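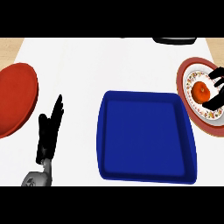 Every November I ask myself whether a machine could take over the kitchen yet, and every November I end up at the sink with my sleeves wet. This year I at least did some reading first.

A lot of the practice now goes on in simulation, which I envy. In a simulated kitchen you have an orange, a plate with flowers on it, a blue tray, and all the time in the world. Drop the orange and you press reset. When I drop an orange it goes under the stove, where it joins the others.

My friend Siv Nyberg, who used to fix packing lines at Halvorsen, thinks I'm asking the wrong thing. Picking up fruit is close to solved, she says, if the fruit sits still and the light is good. Her trouble was always the stuff around it: wet plates, plates stuck to other plates, a plate with a fork hiding under it. She gave me 15 years for a decent dish clearer. I said 20, mostly to be difficult.

So I timed myself clearing the table after dinner for 4. It took 53 seconds to get everything to the counter, including a stop to eat a leftover potato. I wasn't careful and I wasn't thinking about it, and I carried the glasses with my fingers inside them like a bad waiter. I'd love to see a gripper do that. I'd also love it to learn from somebody else.

Would I buy one that could only move an orange from a plate to a tray? Depends on the price. Bendik Engebretsen has a bread machine he's used twice, and he seems happy enough.

The pan from last night is still soaking.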